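Step 4. Setting up the brick bench

1. Lay the foam board on the table first, then put the green baseplate on top. I skipped the foam on my first build and regretted it!

2. Dump your bricks behind the plate, up on the bare foam. No sorting needed.

3. Run the Jamuna arm at 30 percent speed and try a short row — 2 colors is plenty. 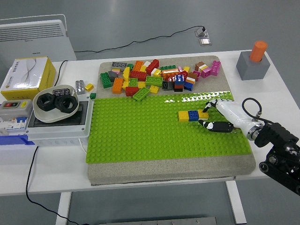 Fig. 8. Fingers at a yellow-blue-yellow row, brick pile behind the plate.

Caution: keep your own hands off the plate while the arm is powered.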